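Imprimer | Envoyer par e-mail

Ruban adhésif de masquage

Le ruban adhésif de masquage, souvent appelé ruban de peintre ou, dans les ateliers, simplement « masque », est un ruban autocollant à faible adhérence destiné à protéger une surface ou à y tracer une limite, puis à être retiré sans laisser de trace. Né du besoin des peintres en carrosserie, il a gagné le bâtiment, le théâtre, l'école, la photographie, la maquette et les arts plastiques. Peu de fournitures aussi bon marché ont connu une descendance aussi riche !

Origine et principe

Avant le ruban, on masquait au papier journal, à la colle de farine ou au sparadrap chirurgical. Le résultat dépendait beaucoup de la patience de l'ouvrier : la colle de farine tenait mal par temps humide, le sparadrap arrachait volontiers la peinture qu'il devait protéger. L'idée d'un papier souple enduit d'une colle qui reste poisseuse sans jamais durcir s'impose dans les années 1920, avec l'essor des automobiles bicolores.

Le principe tient en deux couches. Le support est le plus souvent un papier crêpé, dont les plis minuscules permettent de suivre une courbe sans se déchirer. L'adhésif, à base de caoutchouc ou d'acrylique, est dit « sensible à la pression » : il colle au contact, sans eau, sans chaleur, sans temps de prise. Un traitement antiadhésif au dos du papier permet au rouleau de se dérouler sans se coller à lui-même, et c'est là une des trouvailles les plus élégantes du procédé.

Le temps est l'ennemi du ruban posé. La colle s'étale lentement dans les creux de la surface, l'adhérence augmente et le retrait devient plus risqué. Les qualités courantes se retirent dans les jours qui suivent la pose, les qualités de longue durée supportent plusieurs semaines, y compris derrière une vitre au soleil.

Couleurs et usages

La teinte d'origine est un beige proche de celle du papier brut. Le bleu est venu plus tard, associé aux versions à faible adhérence et à meilleure tenue aux ultraviolets. Aucune règle internationale n'impose ces couleurs, et chaque fabricant garde son nuancier : un vert peut désigner un ruban pour peintures à l'eau chez l'un, un ruban résistant à la chaleur chez l'autre. Mieux vaut lire l'étiquette.

En largeur, le 50 mm sert aux plinthes et aux encadrements. Les maquettistes préfèrent des bandes bien plus étroites, parfois recoupées au scalpel sur une plaque de verre. L'illustrateur Yuto Sakai, connu pour ses aquarelles de ports, tendait ses feuilles avec un ruban large dont il réchauffait le dos au sèche-cheveux avant de le retirer, toujours à plat et vers l'extérieur. Cette marge blanche, parfaitement nette, est devenue une sorte de signature.

Le marquage au sol et sur table

Le ruban de masquage mène une seconde carrière, et elle est passionnante : celle d'outil de tracé. Les régisseurs de théâtre l'emploient pour reporter en salle de répétition le plan d'un décor qui n'existe pas encore. Une porte devient un intervalle entre deux bandes, un escalier une suite de traits parallèles. Au théâtre de Clollmont, le régisseur Heikki Mustonen a conservé le relevé d'un plateau pour lequel il avait fallu 276 mètres de ruban, avec une couleur par acte. Les comédiens répétaient sur trois décors superposés et s'y retrouvaient sans peine.

Les enseignants y voient un moyen de dessiner des marelles, des droites graduées ou des terrains de jeu en intérieur. Les cuisines professionnelles étiquettent leurs bacs avec lui. Dans les bibliothèques et les ateliers, on s'en sert pour quadriller un plan de travail en cases, chacune recevant un objet, un lot ou une étape.
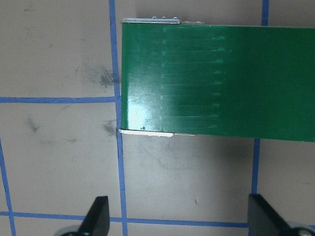
Le quadrillage demande un peu de méthode. On pose d'abord les deux bandes extérieures, on vérifie l'équerrage en comparant les diagonales, puis on remplit l'intérieur. Le ruban ne se tire pas à la pose : un papier crêpé étiré cherche à reprendre sa longueur et se décolle par les extrémités. Aux croisements, la surépaisseur reste discrète, mais les puristes coupent la bande supérieure et la font buter contre l'autre.

Dans l'art

L'abstraction géométrique d'après-guerre lui doit ses bords francs. Plus récemment, des artistes en ont fait leur matériau principal. Sachiko Tsuji a couvert les murs d'une ancienne filature de Trornora de 70 silhouettes grandeur nature, composées sans un seul trait de crayon. Jairo Chávez travaille au contraire en négatif : il peint sur le ruban, le retire et expose les bandes roulées à côté de la toile. Les deux démarches se répondent magnifiquement, et leur exposition commune, ouverte un mois d'août, a donné lieu à un catalogue bilingue.

Retrait et conservation

On retire le ruban lentement, replié sur lui-même, selon un angle fermé sur les supports fragiles. Les résidus anciens cèdent en général à l'huile végétale ou à l'essence minérale, à tester d'abord dans un coin. Un rouleau se garde à plat, à l'abri de la poussière, dans un sachet fermé. S'il se déchire en biais à chaque tour, sept secondes au micro-ondes assouplissent souvent la colle (sauf si le mandrin comporte du métal).

Voir aussi : papier crêpé, adhésif sensible à la pression, pochoir, marouflage

Dernière modification : 27 juin 2025

Imprimer | Envoyer par e-mail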